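Wrist fisheye on a hand-held gripper drifts out every couple of weeks – what am I missing?

Posted by Joanne Nuttall, Stirville

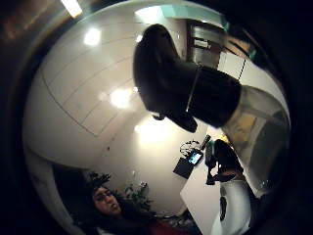 I look after one hand-held gripper for a small group here (the sort you carry about by hand, with a fisheye camera riding on it, so the arm can learn from what you did). I came to it from packaging machinery, so bearings and belts I'm fine with, lenses not so much!

My trouble is the calibration. I do a fresh one, everything lines up beautifully, and then a fortnight later the tracking has gone a bit drunk. The first sign is always the same: straight things near the rim of the circle, ceiling panel joins mostly, stop straightening properly once the software flattens the picture out. In the middle it still looks fine, so whoever is using it doesn't notice until the path comes back with a wobble in it.

What I've done so far:

Swapped the camera cable, no change.
Cleaned the lens with a proper cloth (I found out someone had been using their sleeve).
Printed a new calibration board and glued it to a flat bit of aluminium, which helped with the numbers but not with the drift.
Put a dab of threadlocker on the two screws that hold the camera bracket.

Our last good calibration used 104 frames. The one before it used 171 and was no better, so I don't reckon it's a matter of just taking more. The unit does get carried between our main room and the Tarton site in the back of a ute, in a padded case, and it gets put down on benches all day by people who are thinking about something else.

Is there a usual suspect? I'm happy to pull it apart, I'd just like to know where to start before I undo something I can't put back. Also, does everyone else mount theirs the same way up every time, or do you let the software sort that out? Ours records upside down, and I've had two different opinions on whether to turn it round.

Cheers, Jo

gearbox_gus

Hi Jo, my money is on the lens itself turning in its thread. Ours did exactly this for most of a winter and I blamed everything else first, including the poor bloke who printed the bracket.

If yours is the common small screw-in type, the lens sits in a threaded barrel and there's either a little lock ring or a tiny grub screw to hold it. If that lets go, the lens can creep a fraction of a turn with vibration. You lose a smidge of focus, which you'd never spot by eye on a fisheye, but it's enough to spoil the calibration. A ute tray on a corrugated road will do it nicely.

How I'd go about it:

Before touching anything, get a paint pen and draw one fine line across the lens barrel and the holder. Do it tonight. Then use the gripper as normal for a week and look at the line. If it's broken, you've found your problem and haven't had to undo a thing.

If it has moved, set the focus on something at your usual working distance, nip up the lock ring by hand, and put a speck of the weak threadlocker on the outside of it. The weak stuff! Keep it well off the glass and leave it overnight with the lens facing down, so the fumes don't settle on it.

Then recalibrate, and get your board right out into the edges of the circle. Most people wave it about in the middle and call it done. I tilt it, go round the rim like a clock, then come back in. I usually keep 102 frames or so out of whatever I took and bin the blurry ones.

On the upside down business, leave it alone. Calibrate it the way it sits and turn the picture afterwards for viewing if it bothers anyone. If you do physically flip the camera you'll need to redo the camera-to-gripper offset as well as the lens calibration, and the second one is a pain of a job. Pick one way, write it on the case with a marker, done.

One more, check the bracket for a hairline crack where it meets the handle. Printed ones go there. Flex it gently with your thumb while someone watches the live picture – if the view shifts and doesn't quite come back, print another with thicker walls.

m.caldera

just recalibrate every Monday, we do, never had an issue

Căpraru

I agree with Gus about the paint line, but I would look at temperature too. At Imcombe we kept our gripper on a shelf by a roller door, and in October the mornings were cold and the afternoons were not. We calibrated first thing and recorded after lunch, and the results never agreed. Now we switch the camera on and leave it for half an hour before we do either job.

Also make sure autofocus and any stabilisation are off, if your camera has them. Ours switched stabilisation back on by itself after a firmware update, and that cost me two days. Save the settings to a file and compare them each time you calibrate.

Joanne Nuttall

Thanks both, that's a huge help. Paint line is on, in a revolting shade of pink because it was the only pen in the drawer. I've also gone through the settings and stabilisation was off, so that's one crossed out. The bracket flexes more than I'd like, so I've got a thicker one printing now. Will leave the camera upside down and stop fretting over it. I'll post again once the case has done a couple of trips out to Tarton.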